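From: Amos Tillman
To: Wiltska Shared Rooms list
Subject: Re: [shared-rooms] Clearing the big table — what goes where?

Hello all,

Sorry to be slow on this one. I read Subira's message over breakfast, started an answer, wandered off to look for my glasses, and found the answer still sitting in my drafts after supper. I'll put her note in first so the newer people on the list can follow along.

On January evenings like these, Subira Rotich wrote:

> Dear neighbors,
>
> We have the same trouble at Rugemalira House that I think many of you
> have. Everybody loves the big table and everybody leaves something on
> it. By evening there are wrappers, cups, chargers, somebody's game
> controller, and a heap of mail, and whoever comes in to work or eat has
> to push it all to one side. We tried a sign. The sign is now part of
> the heap.
>
> Is there a simple way to do the clearing that doesn't take half an
> hour, and that a tired person will really do? Also, we have two
> wastebaskets and they seem to cause arguments. One is always
> overflowing and the other is always empty. I would be glad of any
> advice, even small advice.
>
> With thanks,
> Subira

Subira, the sign made me laugh out loud, and I'm sorry, I know it wasn't funny at the time. We had a laminated one at Grilen for years and people used it as a coaster.

What finally worked for us was splitting the job in two and being very strict about the order. Trash first, belongings second. When we did both at once, folks would pick up a phone charger, wonder whose it was, walk down the hall to ask, get to talking (I'm the worst offender), and the candy wrappers would still be there an hour later. Trash needs no discussion. You pick it up and it goes in the bin, and already the table looks half done, which is a great encouragement when you've had a long day.

So the first pass is wrappers, paper cups, bottle caps, torn bits of packaging and cardboard, and anything else no one could possibly want back. Bring the bin right up beside the table before you start! I can't stress this enough. Ours used to live by the door, and people would gather up one handful, make the trip, and consider their duty done. With the bin by your knee you can go on until the middle of the table is bare.

The second pass is the belongings, and my advice is to be lazy about them. Don't try to return everything to its owner. Just move it all to the far edge and stand it in one row, laptops closed, remotes flat, tumblers upright at the end where an elbow won't catch them. A row looks tidy even when it's made of odd things, and people can find what's theirs at a glance. The hand pump bottle stays in the row permanently at our place, by the way, and we've found people use it a good deal more now that it has a regular spot.
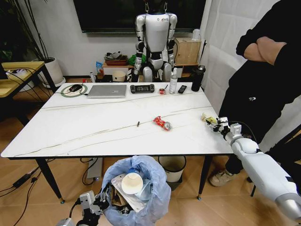 Should the things in the row be put away every night as well?

Once a week is plenty for most shared rooms, as long as the row stays at the back and doesn't grow a second row in front of it. We put a shallow basket on the shelf, and whatever is still unclaimed at the end of the week goes in there. After a month it goes to the swap table. I have acquired two very nice mugs this way.

Now, the wastebaskets. I suspect the one that stays empty is the one people can't reach without bending. If you keep a bin underneath a table, it gets forgotten, and I say that as a man whose back has opinions about crouching. I would choose one bin to be the working bin and let it stand out in the open during clearing. The other can be for recycling, or it can retire to another room. Two bins with the same job only give people something to debate.

Do use a liner, and do please take it out before things are balanced on top of it. We buy the thin ones in boxes of 400, which sounds like a lifetime's supply, and I thought so too until I saw how fast they went. They tear if you stuff them with stiff cardboard, so fold the big pieces flat and slide them down the side, or carry them straight to the cardboard pile.

A few words on the tabletop. If yours is pale like ours, crumbs and bits of ash show up terribly, but at least you can see what you're wiping. A damp cloth and a drop of dish soap will do. Lift the electronics first — don't wipe around them — and keep the cloth well away from charging pads. The cables deserve a look while you're down there. I like to have the power strip off to one side where a chair leg can't land on it, with the slack gathered up so that no one hooks a foot.

You asked about time. With a kitchen timer running, the two of us on the evening turn can do both passes in the length of a couple of songs on the radio, and the wiping takes one more. On the night after the Skurkano potluck it took 40 minutes, but that included the chairs, the floor and a long conversation about rhubarb, so I wouldn't hold it against the method.

I still have the little checklist we used in the first weeks. It's only five lines, in large type, and I would be happy to bring you a copy next time I'm over your way. Let me know if you'd prefer it with or without the line about the fridge. That one has caused some feeling here.

Warmly,
Amos

Amos Tillman
Grilen House, room 225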